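Report of the Visit to the Purar Student Robotics Project

Submitted to the Vutstead School District Office of Career and Technical Education

Jul 18, 2021

The district was invited to send representatives to the summer open day of the Purar project, held in the Kulkarni Building. The delegation consisted of seven members drawn from the two high schools and the district office. We were received at the main entrance by Declan Entwistle, who coordinates the student program, and were given visitor badges and a printed schedule for the morning.

Purar is a student project now in its second year. It is open to juniors and seniors who have completed the introductory shop course, and it is concerned with household tasks that involve cloth. Mr. Entwistle explained in his opening remarks that the students had voted for this subject over a wheeled delivery vehicle, and that the vote had been close. Enrollment for the current session stands at 40. Students are divided into teams, each of which is responsible for one task, for its written procedure, and for the log in which every attempt is entered.

Following the welcome, the delegation was taken to the ground-floor workroom. Teams work there in shifts during the summer session, and visitors were asked to remain behind the line of chairs and to hold questions until a demonstration had ended. The task under study that morning was the handling of a cloth cover on a wire stand. The students carry out the task themselves with hand-held grippers, one in each hand, and the recorded motions are later used in the classroom portion of the course.

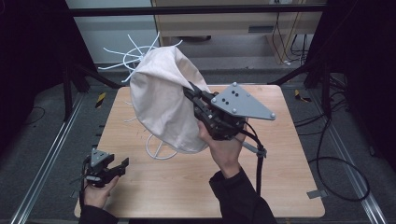 The student who led the discussion afterward spoke clearly about the difficulties of the work. Fabric does not keep its shape between one attempt and the next, and a written procedure that reads well on paper may leave out a step the hands perform without thought. Her team had revised its procedure several times for this reason. She also noted that new members tend to hurry, and that the log is reviewed with them at the end of each shift. A member of our delegation asked whether failed attempts are discarded. The answer was that they are kept and labeled.

The second part of the visit took place in the adjoining classroom, where the logs and procedures were laid out for inspection. Nearly 200 attempts had been entered since the session opened. The entries vary in quality. Some teams write two or three full sentences for each attempt, while others record only a result and a set of initials. Mr. Entwistle acknowledged this and stated that a common form will be introduced in November.

Time was set aside for questions about cost and staffing. Equipment is provided under an agreement with Kister, a local firm, which runs through 2027. Consumable supplies are paid for from the school budget. The program has one full-time instructor and two part-time assistants. The delegation was of the opinion that this is thin coverage for the number enrolled, and Mr. Entwistle did not disagree.

The delegation recommends that the district request a copy of the common log form when it is issued, and that shop instructors from both high schools be permitted to attend one full shift during the fall term. Transportation for that visit will need to be arranged separately, as parking at the Kulkarni Building is limited and the east lot is reserved for staff.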